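Feinwäsche im Wäschenetz waschen: Anleitung Schritt für Schritt

Strumpfhosen, BHs und dünne Strickteile überstehen die Maschine deutlich besser, wenn sie in einem Netz stecken.

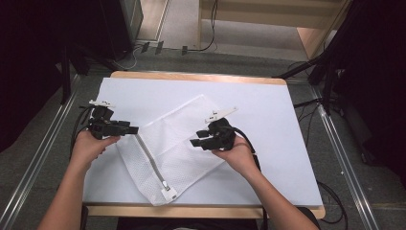 Welches Netz das richtige ist, hängt vor allem von der Maschenweite ab. Feine Maschen eignen sich für Strümpfe, Spitze und alles mit kleinen Häkchen. Gröbere Maschen lassen mehr Wasser und Waschmittel durch und passen zu Pullovern, Stofftieren und Babysöckchen. Für Bügel-BHs gibt es gepolsterte Körbchen, ein engmaschiges Netz mit stabilem Reißverschluss reicht aber in den meisten Fällen aus.

Vorbereitung

Pflegeetikett lesen. Ein Netz macht aus Handwäsche keine Maschinenwäsche. Steht im Etikett ein durchgestrichener Waschbottich, gehört das Teil in die Reinigung.

Verschlüsse schließen. BH-Häkchen einhaken, Reißverschlüsse zuziehen, Bänder locker verknoten. Offene Häkchen bleiben sonst in den Maschen hängen und ziehen Fäden.

Flecken vorbehandeln. Deo-Ränder und Make-up mit etwas Gallseife anfeuchten und kurz einwirken lassen. Bei Seide vorher an einer Innennaht testen.

Auf links drehen. Das gilt für Strickwaren, bedruckte Shirts und alles mit Pailletten.

Netz befüllen

Das Netz höchstens zur Hälfte füllen. Ist es zu voll, reibt der Stoff aneinander und wird in der Mitte nicht sauber. Dunkles und Helles kommt in getrennte Netze und auch in getrennte Waschgänge, denn Farbe wandert durch die Maschen.

Strumpfhosen einzeln aufrollen, damit sich die Beine nicht verknoten. Wolle locker falten. Den Reißverschluss ganz zuziehen und den Schieber unter die kleine Gummilasche stecken, falls das Netz eine hat. Fehlt sie, hilft ein dünnes Haargummi.

Waschen

Feinwäsche oder Wollprogramm wählen, 30 Grad, niedrige Schleuderzahl. Die Trommel bleibt bei diesen Programmen halb leer. Ein einzelnes Netz kann beim Schleudern Unwucht verursachen, deshalb zwei oder drei leichte Teile dazugeben. Jeans und Frottiertücher sind dafür zu schwer.

Flüssiges Feinwaschmittel nehmen und nach Packungsangabe dosieren. Pulver löst sich bei niedriger Temperatur manchmal schlecht und bleibt dann als weißer Rand im Netz zurück. Weichspüler weglassen, vor allem bei Sportwäsche und Mikrofaser.

Nach dem Waschgang

Netz sofort öffnen und die Teile herausnehmen. Im Netz trocknen sie langsam und bekommen Knitterfalten. Wolle liegend auf einem Handtuch trocknen, BHs am Mittelsteg aufhängen, Strumpfhosen über die Leine legen.

Das leere Netz umstülpen, Flusen abstreifen und aufhängen. Im Trockner haben die meisten Netze nichts zu suchen, da Polyester sich bei Hitze verziehen kann.

Wann ein neues Netz fällig ist

Kleine Löcher lassen sich mit Nylonfaden stopfen. Klemmt der Reißverschluss, ein wenig Kerzenwachs auf die Zähnchen reiben. Springt er während der Wäsche immer wieder auf oder ist die Naht ausgerissen, sollte das Netz ersetzt werden. Alte Netze taugen noch zum Aufbewahren von Wäscheklammern oder Zwiebeln.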